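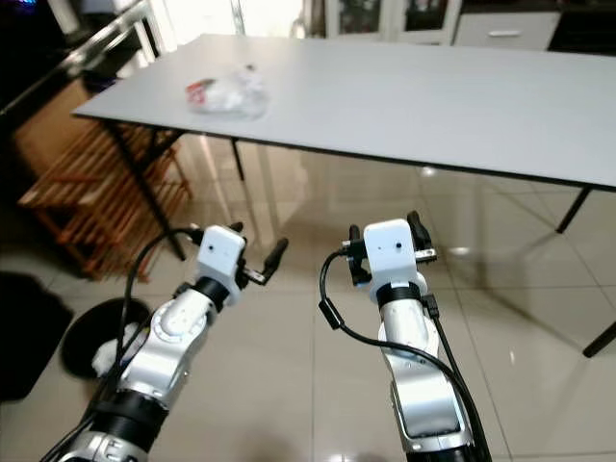

Figure 3. Both arms held in front of the work table, with a plastic bag on the tabletop and the lined bin on the floor to the left.

4. The Tidarico project in the classroom

4.1 Choosing the task

The students chose the tidying task themselves, and we are glad they did. Our own plan for the second half of the course had been a block-stacking exercise, much like the ones found in many first courses on robot arms. When we put it to the class, Dalal Yammine (then in her second year, now a co-author of this paper) asked why anyone would want a robot that stacks blocks. The talk that followed took up the whole of that session. By the end of it the class had settled on one sentence, which stayed at the top of the shared notebook until the course closed: "Take what is rubbish off the table and put it in the bin."

Short as it is, this sentence gave us far more to teach with than the blocks would have done. It holds a question of seeing (what is on the table?), a question of judgement (is it rubbish?), a question of grasping (where can a gripper take hold of it?) and a question of movement (how does the arm get from a high, flat surface to a low, round opening without knocking either?). Each question could be given to a different team, and each team soon found that it could not answer its own part without talking to the others. The arguments this led to were among the best teaching moments we had.

The plastic bag became the standard object for the task (Figure 3). A bag has no fixed shape. It lies differently every time it is put down, it lets light through, and its contents may show as a pale mass or a patch of colour that a simple detector would rather believe in than the bag itself. The early detectors built by the students did exactly this. Given a bag with something red inside, they drew a neat outline round the red part and ignored the rest. Raed Qaisi's team spent two sessions trying to repair the fault by changing threshold values before they decided to mark the images afresh, this time tracing the whole bag by hand. The new markings worked so much better that the other teams asked for copies the same afternoon.

4.2 Working with two arms

Most of the students had used a single arm in the first half of the course, and they came to the two-arm set-up with great excitement and some worry. The worry had to do with collisions. Two arms that share the space in front of a table can hit the table edge, the bin, or each other, and the planning software we use (the Pathirana library, written by earlier students on the course) checks for all three only if somebody has told it where everything is. Writing these positions down was the first job. It was also the first time that many of the class had measured a room with real care, and the legs of the table caused more trouble than its top. Legs are thin, they stand at a slant when seen from the robot's own camera, and the planner treats a missing leg as open air.

We asked every team to begin and end each attempt with the same rest pose: both grippers raised, level with each other, in front of the table and a little below its near edge, with clear space between them. There were good reasons for this. From the rest pose neither arm has to cross the other to reach the tabletop, and the view of the table between the two grippers stays open, so the camera can look for the bag before anything moves. Khalil Darwish pointed out a third benefit that we had missed. With the cables hanging in the same loops at the start of every attempt, a snagged cable could be spotted by eye, and the students got into the habit of glancing at the loops before pressing go.

How the two arms should share the work was left open, and the teams came up with very different answers. One team used the left arm alone, as the bin stood on that side, and kept the right arm parked. Another used the right arm to nudge the bag towards the left gripper. The most daring plan, by Dalal Yammine's team, had the right gripper pinch one end of the bag and the left gripper take the other, so that the bag would not swing on its way down. It was the slowest of the plans and the class loved it. We were delighted too! It came from a team that had said in the first week that robots were "not for them".

4.3 The room as part of the lesson

We ran the course in an ordinary furnished room and left the furniture where it was. Course leaders often ask us about this choice, and we would make it again. The room has a glossy tiled floor and a bright opening to daylight at the far end, and both found their way into the students' notebooks almost at once. A shiny floor gives the camera a second, blurred copy of whatever stands on it. For several sessions one of the detectors reported a table leg that went on far below the ground. Strong daylight behind the table was harder to deal with. It washed out the far side of the view, and a pale, see-through bag on a pale tabletop leaves very little contrast to work with.

A plain backdrop would have hidden these problems until after the course. By meeting them early, the students learned to ask what the camera was being given before they blamed their code. Rania Haddadin, who led the weekly review sessions, kept a running list of "things the room did to us", and teams were free to add to it. Entries had to say what had gone wrong, how it had been noticed, and what the team tried next. Some of these entries are small reports in their own right, and we now use them as reading for new students. The one about the floor is a favourite.

The bin deserves a note of its own. Its opening is a generous target for an arm, but the liner inside it is soft and bunches up, and a bag let go too high can catch on the rim. Teams tried different heights for letting go and wrote down the result of each. They also had to agree on what counted as "in". After some debate the class ruled that a bag resting on the rim was a failure, even if it later slid inside without help.

4.4 Recording and sorting the attempts

Attempts were recorded in two ways. In the guided mode a student moved the arms by means of hand-held controls, and in the free mode the robot followed the team's own program. Both kinds went into one shared store, with a short note typed by the team straight after each attempt. By the end of the course the store held 2,563 attempts. Bilal Zoubi and two students read through the notes and watched the recordings again, taking out those with missing camera data, those with no note, and those in which a person had reached in to help. They then drew 2,000 of the remaining attempts for the analysis in Section 5.

We had planned to do this sorting ourselves. The students asked to take it on, and their questions improved it a great deal. Should an attempt be kept if the arm did the right thing for the wrong reason? What if the bag fell off the table and the robot stopped, as it should? The class decided to keep both kinds and to mark them clearly. A failed attempt with an honest note was treated as every bit as useful as a clean one, and when marks were given for the store, they were given for the notes and never for the success rate. We believe this single rule did more for the mood of the course than anything else we tried. Teams read their worst attempts aloud in the review sessions, and they laughed, and then somebody would go to the board and start drawing arrows.

4.5 What the students said

After the last session we asked the class to fill in a short form with open questions, and 70 forms came back. The answers are treated more fully in Section 6, but a few bear directly on the design of the task. Many students wrote that the task felt real, and several had described it to their families, which had not been the case with earlier exercises. One wrote: "I never thought I would care so much where a bag lands." Others were more critical. The queue for the robot was too long in the middle weeks, when every team wanted to test at once, and the two-arm planner was hard to follow without a worked case to read beside it. Both complaints are fair. For the next run, which starts in May at our partner school in Drurnau, we have drawn up a booking sheet, and Khalil Darwish has written out the left-arm plan line by line, with the mistakes left in.

A smaller group asked for a harder version, in which something worth keeping lies on the table beside the rubbish and must be left alone. Raed Qaisi has begun collecting images for it in the Urnar workshop, and the first of these have already split the class over whether a bag with something still inside it should be thrown away at all.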